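Fesham Display Room — Shelving, Table and Floor Inspection
Form 4, September round
Area covered: low gondola shelving, stainless steel table, carpeted walkway between them
Result codes: P = pass, C = pass with comment, F = fail

1. Shelving unit, structure

1.1 Uprights plumb, no visible lean when sighted from the end of the run. P
1.2 Shelf brackets fully seated in the upright slots. P
1.3 Back panel fixed, no gap at the joints. C
Comment: panel moves slightly under hand pressure near the table end. Clips to be checked at the next round. Not a hazard at the present load.
1.4 White front lips present on all shelves, no sharp ends. P
1.5 Load plate legible. F
Comment: plate missing. The supplier sheet from Piment gives 50 lb per shelf, evenly spread. Print and attach to the upright at eye height.

2. Stock on shelves and table

2.1 Round items prevented from rolling off the front. C
Comment: chip cans on the middle shelf are lying on their sides in a row, with small gaps between them. The lip is the only stop at the front. Stand the cans upright, or fit a divider if they have to stay flat.
2.2 Lower shelf clear of loose packaging. P
2.3 Items on the table set back from the edge. C
Comment: red can standing near the far edge of the tabletop. Minimum setback is 4 in. from any edge. Move inward.
2.4 No glare on work surfaces that hides an item or a spill. C
Comment: strong reflection on the brushed top, toward the right-hand part. A clear liquid would be hard to see there — check this surface by wiping, not by eye.

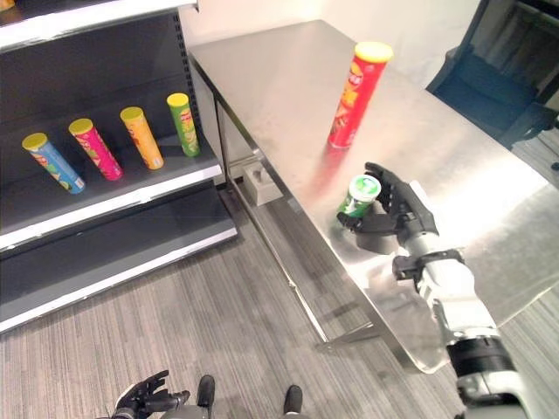
3. Stainless steel table, structure

3.1 Legs level, no rocking with a hand on each corner. P
3.2 Lower rail bolts tight. P
3.3 Tabletop corners free of burrs. P
3.4 Working load within 200 lb. P
3.5 Gap between table and shelving kept open, nothing stored in it. P

4. Floor and walkway

4.1 Low-pile carpet flat, no lifted seams or ripples. P
4.2 Surface free of debris. C
Comment: light specks and scuffs in the striped area in front of the shelf. No trip hazard. The streaked pattern makes small objects hard to pick out, so vacuum before the round and inspect after.
4.3 Space in front of the lower shelf adequate for kneeling to restock. P
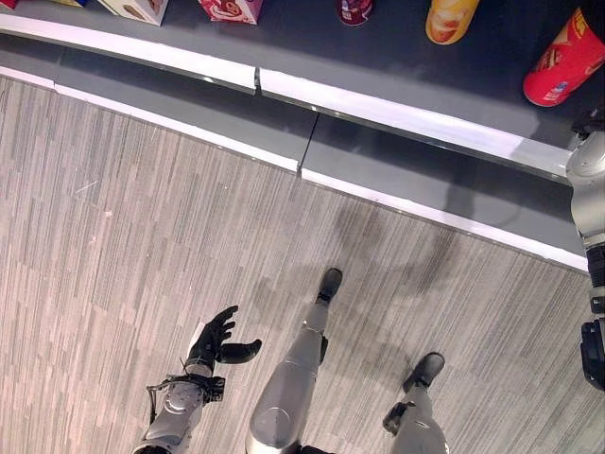
Comment from Ki: we would mark 4.2 as a fail. A dropped can lid on a gray and beige stripe is easy to miss, and the form has no line for lids or seals. Suggest adding one.

Response: 4.2 stays at C for this round. A line for lids and seals will be added as 4.4 in the next issue of the form.

5. Lighting and access

5.1 Light level at shelf height, reading 260 lux. C
Comment: acceptable for display. Low for reading labels on the bottom shelf, where the shelf above cuts off the light. Use a hand lamp for date checks.
5.2 No cables crossing the walkway carpet. P
5.3 Carpet under and beside the shelving reachable with the narrow vacuum head. P
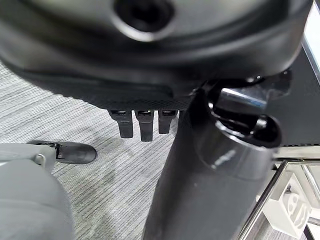
5.4 Emergency exit route signed and open. P
5.5 Extinguisher in date, bracket secure. P

6. Actions

1.5 Load plate: print and attach before any restock.
2.1 Cans: upright or divided, same day.
2.3 Table item: move inward, same day.
1.3 Panel clips: carry forward to the next round.

Copy to Nindia with the load sheet attached.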